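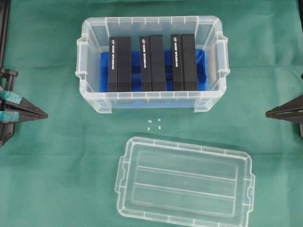 A box-packing task set up for Stalwood: black boxes on a blue insert in a clear storage box, with the lid on the cloth.

Stalwood is a task planner for two-armed robots that handle small goods, such as putting boxes into a container and closing it. It was started by the software engineer Hiyori Uchida at Dirance, and its first public version came out in December. The name covers both the planner and the plain-text language in which tasks are written.

Overview
Stalwood sits between perception and motor control. A separate program, Wada, finds the objects on the table and passes on their positions, each with a score for how sure it is. Stalwood then decides which arm should do what, and in which order. Clear plastic is famously hard for depth cameras, and Wada deals with it rather beautifully: it looks for rims, ribs and handles, where the plastic catches the light, and fits a known shape to them.

Planning
A task is written as a list of goals, for example "lid on box". The planner works backwards from these and builds a tree of up to 375 possible steps, dropping any branch in which the two arms would meet. It plans again 4 times a second, so a box that gets nudged halfway through is simply picked up from its new place. Watching a plan rebuild itself on screen is one of the real pleasures of the software!

Lids get a routine of their own. Both grippers take hold of opposite ends, lower the lid at a slight tilt and level it once one edge has met the rim.

Tooling
Workelstead, the viewer that comes with Stalwood, replays a run step by step beside the camera picture and shows each choice the planner turned down. Its library holds about 3000 recorded runs, sorted into 16 task families (packing, stacking, lid closing and so on), and users can add their own.

See also
Motion planning
Bimanual manipulation
Pose estimation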